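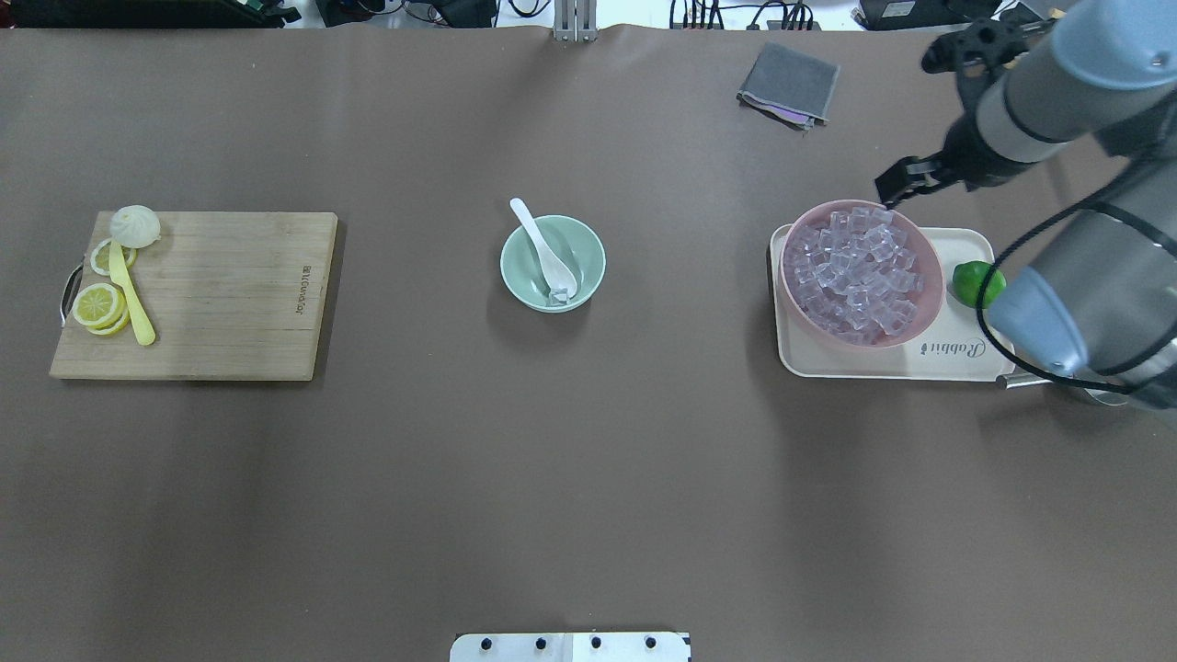
Photo: Senad Georgiou

The Trosterside gauge read 3 meters at dusk on 20th March. Přemysl Doležal entered the figure in ink and initialed it. The book had 999 numbered lines and he was on the last of them.

He telephoned Brurnlow. The clerk said a new book had been requested in the proper way and would come by April.

"The river is rising," Doležal said.

"Then record it."

"There is no line."

The clerk went to ask. Doležal held the receiver for 90 seconds and watched the water reach the second bolt of the ladder.

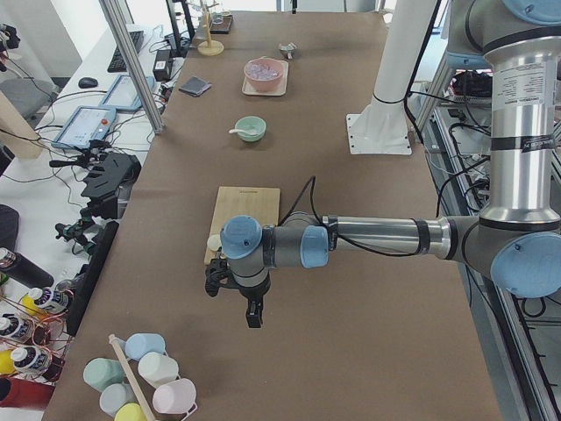
Cutting board on the long table.

"Use the margin," the clerk said. "Small figures."

He sharpened a pencil, crossed out the word Remarks, and wrote the next reading beneath it. Then he put on his boots and went down to take another.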